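Notebook, defense intake project
May 27, 2024
Entry by Edgardo Umali

Continued from the last entry. I finished reading the second box of the Mercado file, pages 501 to 643. The first 500 pages were read by Milagros and her notes are in the shared folder. I did not change them, only added three comments in the margin where my reading is different.

Main point for me is the timeline of the police interview. The typed summary says our client was told his rights before any question. The recording log has the warning at minute nine, and the log has questions before this. I wrote both page numbers on the yellow sheet. I do not want to say yet that it is a good ground for a motion to suppress. First we need the full recording and not only the log. I asked for it by letter, and if there is no answer I will prepare a motion to compel in June.

Second point, the witness list. Two names on the list of the prosecutor have no statement in the file. Maybe the statements exist and were not copied, maybe they were never taken. Felicidad will check with the clerk which version of the list was filed.

I tried the Florkik index tool again for the exhibits. It is faster now but it still puts the attachments before the main letter, so I must correct the order by hand. I lost most of the morning with this. The export stopped at item 2436 and I had to start again from there.

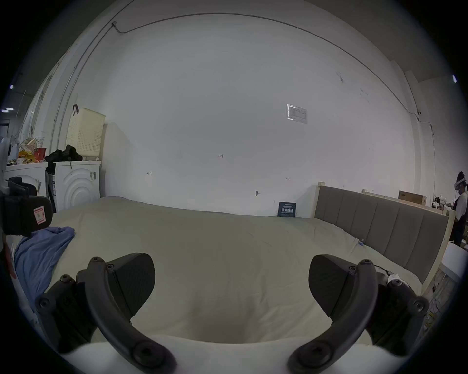

Beverley Trevaskis read the draft of my memo and told me that I mix two different questions, if the client was in custody and if he was really being questioned. Each one needs its own heading and its own cases, she said, and the judge will look at custody first. She also wrote next to my second paragraph: "Who closed the door? Ask him again."

She is right about the door. In my notes from the jail visit I have only "small room, door closed." I did not ask who closed it or if he believed he could leave. I put it as first question for the next visit.

To do:
- rewrite memo with two headings
- call the Rivwood investigator about the store camera, ask how long they keep the files
- copy of the plea offer to the client, in his language, before the next hearing
- Ronaldo has the binder with the sentencing tables, page 65 is missing, find it

One small thing for everybody who uses the templates: the old certificate of service still has our previous address. I corrected it in the motion folder but not in the letter folder.

Filed under: Case Prep, Suppression, Notebook

Recent entries
Reading a recording log against a typed summary
Notes on the Wondudo bail hearing
Questions to ask at a first jail visit
What we keep in the witness folder

Contact the office | Copyright 2024 | Back to top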